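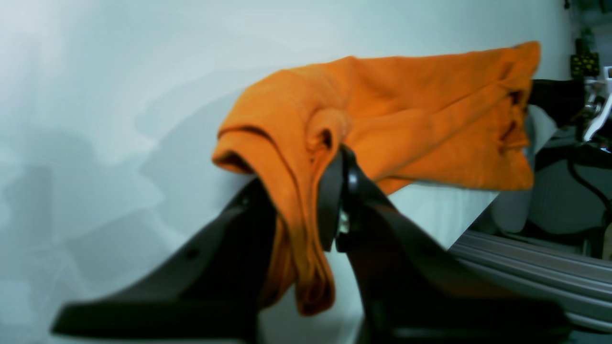 An orange cloth held between grippers.

Truvano 218

The Truvano 218 is a canister vacuum cleaner sold by Arkura, a maker of floor care machines and spare parts. Bagged, corded, two-speed. Replaced the older Truvano 121, with which it shares the hose, wand and crevice tool but not the bags. Often just called "the 218" in parts lists.

History

Design work is credited to Hemi Sheehan, who had earlier worked on the 121. First batch was 2,000 machines, all assembled at the Gumgate plant. Of these 1,757 were sold under the Truvano name, the rest went out under the Thongsuk label with a gray lid and a shorter cord. Same motor in both. The Thongsuk version was dropped after the first batch.

A revised model came in August of the following year. Changes: new lid latch, thicker gasket, foot switch moved to the left side. Jirayu Mahawong took over the line around this time and wrote the second edition of the owners manual, still the one most parts sellers go by.

Design

Body in two halves, bag compartment in front, motor behind. Air passes through the paper bag, then a foam pre-motor filter, then a pleated exhaust filter under the rear grille. Cord rewinds by pedal. The early latch was a weak point, tabs snapped if the lid was closed on an overfull bag. Replacement latches for the revised lid do not fit the early one.

Parts and filters

Bags for the 121 look nearly the same but have a smaller collar and leak dust at the inlet. The foam filter can be rinsed and air dried; the exhaust filter can not and is ment to be replaced. Belts are only needed for the optional powered floor head, sold seperately. Hoses interchange between both models, early and late.

Arkura ended production of the machine but still supplied bags and filters as of June 6, 2024. Lids and cord reels out of stock, used only.

See also

Truvano 121
Thongsuk (vacuum label)
Arkura floor heads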